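Clamshell container

A clamshell container is a one-piece box with a lid joined to its base by a hinge, and it closes a bit like the shellfish it's named for. I've been keeping this article going on my own for a good while now, so you'll have to put up with my habits — I do go on about grapes. Most people know the clear plastic sort from the fruit aisle, but the same shape turns up in cardboard, moulded pulp and foam, holding everything from burgers to light bulbs.

Shape and parts

The hinge is usually just a thin crease in the same sheet the rest of the box is made from (a "living hinge", if you want the proper term). Opposite it there's a tab or a row of little buttons that press together. Fruit clamshells mostly have slots or holes in the base and lid so air can move through, and a lot of them have raised feet so the bottom layer of berries isn't sitting flat on the shelf. I have a soft spot for the feet!

Sizes are all over the place. A small berry punnet can be barely bigger than my hand, and grape boxes run long and deep to take a whole bunch without folding the stem over. My own favourite is an old grape one from Tullow, around 13 centimetres across the short side, and it's been holding clothes pegs since February.

Labels

Labels are normally stuck to the lid or the front wall, and round and oval ones are both common. On a clear box the sticker has to carry the variety, the grower and the weight without hiding too much of the fruit, so it tends to be small and strongly coloured. If you're saving the boxes, warm the sticker with a hair dryer and peel it slowly from one corner. Anything left behind comes off with cooking oil and a bit of rubbing.

Reuse around the house

Seed raising is the classic one, and it works a treat because the lid makes a tiny greenhouse. I've also used them for buttons, screws, paint tubes and leftover wool. They stack nicely if they're the same make and terribly if they're not. Wash them by hand in lukewarm water, as most go wonky in the dishwasher.

Play food

Clamshells have a second life in play kitchens and pretend shops, where a handful of toy fruit looks far more like shopping once it's in a proper box. Ha-rang Kwon and I set up a shop corner in Grorkmont and ended up with 82 pieces of play fruit, which was much too much until we boxed it all up. Grapes are the best of the lot for this, dark ones and green ones together, and rounder fruit in red or orange can go in a box of its own. Put them out on a bench or a tabletop with the labels showing and children go straight for them.

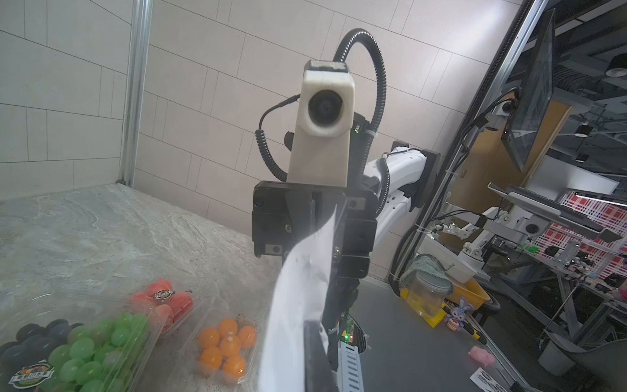
Ye-seo Bae wrote to me that the grapes should go in on their own, one colour to a box, as sorting them back is half the game. I've left my advice as it was, but I can see the point, and there's room for both ways in a shop with enough boxes. Smaller kids do better with lids left open, by the way. The tabs can be stiff, and a snapped one leaves a sharp little edge.

Last revised 11th September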